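The Slow Panel

Cinzia Bassi has drawn Stovo for 11 years, and she still pencils every strip twice.

The first version goes on cheap copy paper, fast, with the dialogue written in wherever it fits. The second goes on heavy board. In between, she cuts words. A strip that starts with 60 words usually ends up with half that, and she says the drawing gets easier as the words go.

Stovo is a retired ferry pilot who lives with his sister in a river town called Makori. Not much happens to him. He loses a hat. He argues with a baker over the price of a roll. One run of strips, now a favorite with readers, followed him for three weeks as he tried to return a library book to a branch that had closed. The strip began in a free weekly paper and moved to a small syndicate when the paper folded. This April the publisher Clomel brings out the first hardcover collection, with 800 strips in 2 volumes.

Bassi works at night, from nine until she gets tired. She letters by hand with a dip pen and mixes a little water into her ink because the brand she likes has become thick. She has tried lettering on a tablet and went back after a month. The words looked, to her, like they had been pasted on top of the people saying them.

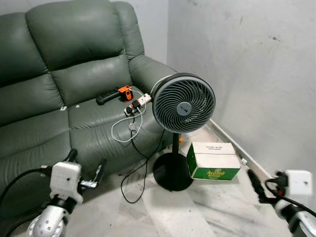

How long does it take to finish one daily strip?

Four hours if the idea is already there. The pencils take an hour and a half, the lettering takes forty minutes, and the rest is ink. Sundays take two full evenings on account of the color.

The idea is often not already there. Bassi keeps a shoebox of notes, most of them a single line: "wrong umbrella," "sister hears the neighbor's radio," "soup for one." She goes through the box when she is stuck. Some notes have been in it since the first year. She no longer knows what "the other Tuesday man" was supposed to mean, but she won't throw it out.

For the collection she had to go back through all the originals, which were stored flat in drawers and, in the case of the early ones, in a suitcase. The first year embarrassed her. Stovo's nose was longer then, and he talked too much. She asked Clomel if she could redraw the first two months. Her editor said readers would want to see the nose shrink, and the old strips went in as they were, apart from one spelling mistake that had bothered her for a decade.

The books are printed in black and white on uncoated paper, two dailies to a page. The Sundays are in a color section at the back of each volume. Bassi had wanted them in their proper places, in date order, but mixing the paper stocks would have raised the cover price more than she was comfortable with.

There is a short introduction, and she wrote notes for a few dozen strips. They are mostly practical: which nib, what she had to leave out, where a background came from.

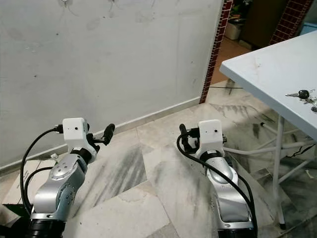
Is Makori based on a real town?

It is a mix of two places she lived as a child, with the hills taken out so that she would have less to draw. The bridge is from one and the bakery is from the other.

Her next book is a picture book called Sarkanach, after the goat in it. The text is finished and runs to four pages, typed. She has drawn the goat many times and is not happy with the legs. Stovo will keep running while she works on it. She has six weeks of strips in the drawer, more than she has ever had in reserve, and plans to use that time on the goat.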